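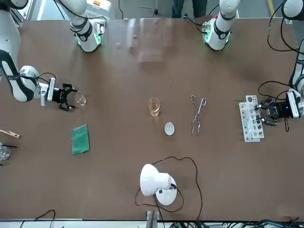
Nour Fakhoury says her soil kit gave her a different colour every time she used it, same bed, same afternoon, and is it worth buying a dearer one.

No. Keep the kit. It's nearly always the sampling, or the water, or the spoon. Been meaning to write this up properly since last spring so here goes, bit rushed, I've got beans to get in.

How to test your garden soil without going round in circles

What you need

A trowel. Clean, no rust flakes.
A plastic bucket, plastic not galvanised.
Old newspaper or a baking tray lined with paper.
A kitchen sieve you don't want back.
Distilled or deionised water. The stuff for steam irons is fine if it's unscented, read the label.
A cheap pH kit, the sort with a tube and a colour card.
A tall straight-sided jar with a lid, for the second test.
Washing up liquid or dishwasher powder, tiny bit.
Pen, masking tape.

When to do it

Autumn is best, or late winter before you've put anything down. If you've limed or fed the bed, leave it. Three months at least, longer for lime really. Testing straight after just tells you that you own a bag of lime.

Not after heavy rain either. Soil should crumble in your hand. If it squelches, go in and have a cup of tea.

Taking the sample

Most people go wrong right at this point. They take one scoop, from the front of the bed where it's easy to reach, and test that.

Do one bed at a time. Don't mix the veg patch with the lawn, they've had different lives.

Walk the bed in a W. Take 5 small scoops along it. At each spot scrape off mulch, leaves, any obvious muck. Then dig a little V-shaped hole, as deep as your trowel blade, and shave a slice down one side from top to bottom. You want the whole slice. The top layer on its own can read quite differently from what's down where the roots are.

All of it in the bucket. Mix with your hand in a glove - hands are a bit acid and sweaty, probably makes no odds, but I wear one.

Stay away from:
the path edge, especially if it's mortar or limestone chippings
where the bonfire was
right under the hedge
anywhere the cat goes

Drying

Spread it on the paper. Indoors, no radiator, no oven. A day usually does it, two if it's clay. Break up lumps while they're still a bit soft becuase once clay's dried you'll need a hammer.

Pick out stones, roots, worms (put the worms back outside). Then sieve.

Label it NOW. Tape on the tray, name of bed. I once had a row of trays that all said "back".

The pH test

Follow your own kit's leaflet for amounts. They do vary, and I'm not going to give you a quantity that's wrong for yours. But the bits the leaflet skates over:

Rinse the tube with distilled water first, not tap. We're on very hard water over in Cukley and tap water alone will turn my kit green. Nour, I'd bet on this being your trouble, or part of it.

Level spoonfuls, same spoon every time.

Put the white powder in if your kit has one (barium sulphate, usually). It drags the clay bits down so you can see the colour of the liquid. People leave it out as it looks optional. Don't eat it, obviously, wash your hands, keep the kids off.

Shake well, then stand it upright and leave it. Properly leave it. If it's still cloudy, you're matching the colour of mud.

Read it in daylight, by a window but not in full sun, with the card behind the tube. Kitchen bulbs make everything look more acid than it is. Well, mine do.

Then do it again with a fresh lot from the same tray. And again. Should be 3 readings all the same or next door to each other on the card. If one's miles off, chuck it and repeat. If they're all over the place your soil isn't mixed, so back in the bucket with it.

Write it down. Date, bed, reading. I use the back page of my seed diary.

What the number means, very quickly

Under 5.5 - acid. Good for blueberries, heathers, rhododendrons. Most veg will sulk.
5.5 to 6.5 - slightly acid. Potatoes happy. Most things ok.
6.5 to 7 - what you'd pick for a general veg patch. Brassicas like the top of this or a touch over, helps keep clubroot down.
Over 7.5 - alkaline. Yellow leaves with green veins on anything fussy. Grow your acid lovers in pots and stop fighting it.

Don't chase a perfect figure. Half a point either way on a home kit is nothing.

The jar test

For texture, so you know if you're on sand, silt or clay. Costs nothing, quite fun.

1. Fill the jar a third full with your dried sieved soil.
2. Top up with water, leaving a gap for shaking. Tap water's fine for this one.
3. Small pinch of dishwasher powder or a drop of washing up liquid. Powder's better, less froth.
4. Lid on tight. Shake hard, several minutes, until your arms hurt.
5. Put it down somewhere flat and don't touch it.

Sand drops in the first minute. Mark the top of that layer with the pen, on the glass. Silt settles over the next couple of hours, mark again. Clay takes a day or more, sometimes days and days. Bits floating on top are organic matter.

Measure each layer with a ruler, work out its share of the whole. Mostly sand, it drains fast and feed washes out, so little and often. Mostly clay, it holds on to everything, slow to warm up, don't walk on it wet. Fairly even with not too much clay, you've got loam and the rest of us are jealous.

If you marked it late and the silt's already gone down, just shake it up and start again. No harm.

Quick fizz test

Teaspoon of dry soil on a saucer, splash of vinegar. If it fizzes there's free lime in it. Doesn't give you a number but handy for checking a strange result. If the kit says acid and the saucer fizzes, something's wrong with the kit. Or with the spoon!

Nutrient kits

Asked about these a lot. The home nitrogen ones I wouldn't bother with, nitrogen moves about too much from week to week to be any use to you. Phosphorus and potassium, if you're really worried, pay for a lab. You post off a bag of dried soil, they send you a sheet. Same sampling rules as before, a lab can only test what you put in the bag. Worth doing once on a new plot, then not for years.

Majdi Kassab sent his off when he took over the Monidley plot and it came back stuffed with phosphorus, decades of chicken manure. He'd been about to add more chicken manure.

Putting it right

Too acid: garden lime, in autumn, at the rate on the bag for your soil type (you know your soil type now, you did the jar). Clay needs more than sand for the same shift. Fork it in lightly. Not at the same time as manure - leave a good few weeks between, they react and you lose the nitrogen. And not on the spud bed, you'll get scab.

Too alkaline: harder. Sulphur chips work, slowly, over months. On chalk don't waste your money, the chalk will win every time.

Sandy or clay: compost. Same answer for both. Mulch it on top every autumn and let the worms do it. Don't dig sand into clay unless you want a patio.

Test again in a year. Not next week.

Things people have asked

Do those metal probe meters work? The ones with no battery, not much. Mine gave the same reading in compost and in a bag of sharp sand.

Can I use rainwater? In a pinch, if it's fresh and from a clean tub. Butt water no.

Red cabbage water? Fun with kids, goes pink for acid and bluey green for alkaline. I wouldnt lime a bed on the strength of it.

Do kits go off? Yes. Look for a date on the liquid. If there isn't one and you can't remember buying it, get a new one.

Widad Awad asks about raised beds filled with bought topsoil. Test it the same way, and do it before you plant. Bagged stuff swings all over the place from one delivery to the next.

Right, beans. Will add a bit on leaf mould when I get a minute, probably July.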